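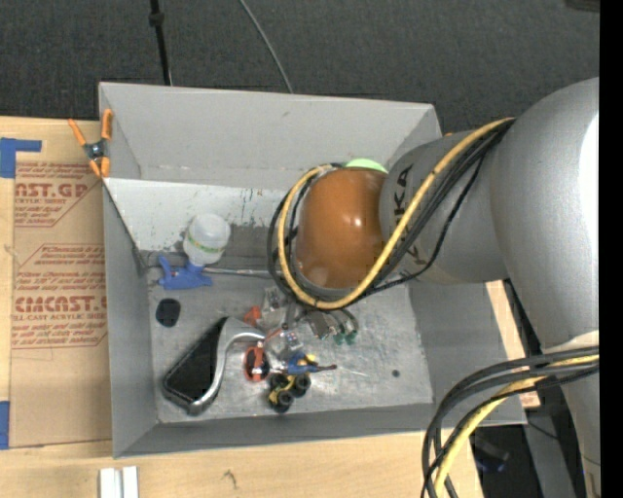
Korkor Sowah wrote in to ask how much slack the cables on the arm ought to have, as the last issue of this guide gave no check for it. Section 7 now covers it.

7. Cable check at the bin

1. Stop the cell and lock the isolator.
2. Look along the yellow and black cables from the grey link to the orange-brown joint. Replace any tie that has slipped.
3. Release the brake and turn the joint by hand through its full travel. The loops must move freely – they must not pull tight or catch on the rim of the bin.
4. Feel each cable for cuts and flat spots.
5. Restart at low speed and run 7 picks.

Note: Repeat the check every 500 hours and enter the hour reading in the log.

Caution: Support the arm before you release the brake. It can drop.

Caution: Do not tape over a damaged cable. Order a new set from Wumico, part 2368, and leave the cell locked until it is fitted.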